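Search this site... Go

We use cookies to remember your settings. Accept / Manage

Come and have a go at our open day - people wanted!

I'm looking for people to come to Skiltham for our surgical robot open day in December. You don't need any medical training, just a bit of patience and a fairly strong stomach (there's red along those cuts!). You'll watch a demonstration of stitching first, then sit down with me and try tying a knot yourself.
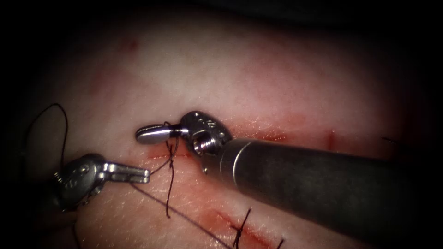
Arsalan Durrani wrote back to say he came last time, found his first knot took him ages and would happily do it all again, though he'd tell anyone to eat lunch beforehand. Thanks, Arsalan - lunch is on us this year, so come hungry.

We've got 100 places, and I'd love a proper mix: knitters, anglers, students, retired bus drivers, anyone who likes fiddly jobs.
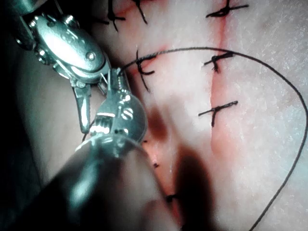
Each visit lasts a morning or an afternoon, and we'll give you £275 for your time plus your bus fare from Istlow. Glasses are fine, left-handers are very welcome! Write to me, Hwa-young Kwon, at the Verumex front desk and say which half of the day suits you.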